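Free flu shots at the community clinic - do I need an appointment, and can I bring my father?

Asked in: Local health services

Hello everyone, and thank you in advance to whoever has the patience to read all this. We moved to Carrasco over the summer, and I am still working out how things are done in the health district. The notice on the pharmacy door says the free flu clinic starts in September at the Monda Street health center, mornings only, and that's really all it says. My father lives with us now. He is diabetic, he walks with a cane, and he does not do well standing in a line. His insurance card still has the old address on it, from when he lived in Vomero, and I don't know if they will turn him away over that.

I called the number on the notice and got a recording that told me to call back during office hours, which I thought I had done! So my questions are: do we need an appointment, does the old address matter, and can they look at his blood pressure while we're there so I'm not making a second trip? I would also like to get my own shot at the same time, if that's allowed.

Socorro Arango 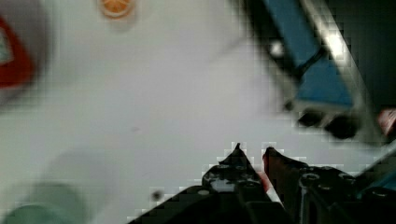 2 answers

Answer 1

Welcome to the neighborhood, Socorro! I took my mother to the same clinic last fall and again for her booster, so I can tell you how it went for us, although they do like to rearrange things from one year to the next. You don't need an appointment. You walk in, you take a number from the desk on the left, and you sit down. There are chairs, plenty of them, so your father won't have to stand. If your kids are coming along, bring something soft and quiet for them to hold, like a plush ketchup bottle, and maybe a snack for afterward. The wait was the longest part of the morning for us, and the shot itself was over before my mother had finished telling the nurse about her knee.

About the address, they asked to see her card and then asked where she was living now, and the lady wrote the new one on the form. My mother had moved in with us that spring, so it was much the same situation as yours. I would still bring a piece of mail with his name on it if you have one. And yes, you can get yours too. My husband and I both did, one after the other, same nurse.

Go early if you can. Friday is the busy day, on account of the market being right across the street and everybody doing both errands at once. Parking is easier around the back, and there's a ramp on that side, which your father may like better than the front steps.

Things we brought and were glad of:

His or her insurance card, even if it's out of date

A list of medicines, with the doses (I write my mother's on an index card)

A short-sleeved shirt under the sweater - you would be surprised how many people are wrestling with their cuffs in there
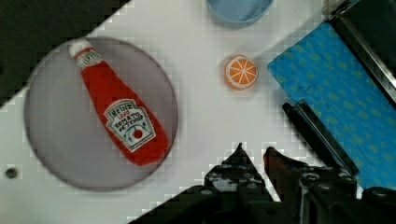 A bottle of water, and reading glasses for the form

They ask you to sit for a little while after the shot before you leave. My mother grumbled, but she had a nice chat with a man who used to drive the Zesach bus, so it passed quickly. Good luck, and I hope you are settling in well!

Answer 2

no appointment. blood pressure is a different desk, 2 doors down the same hall, and last time I went it closed earlier than the shots did, so do that one first. If he's diabetic tell them when you check in, they may want to ask him a few extra questions. Also the phone number on the notice is the old one, mine did the same thing with the recording. The front desk has a card with the right number, ask for it while you're in there.

Comment from Socorro Arango

Thank you both so much, this is more than I got out of the recording! I didn't know about the ramp, and that settles it for Dad, he was already fretting about the steps. We'll do the blood pressure first. Does anyone know if the back lot is free, or should I bring coins?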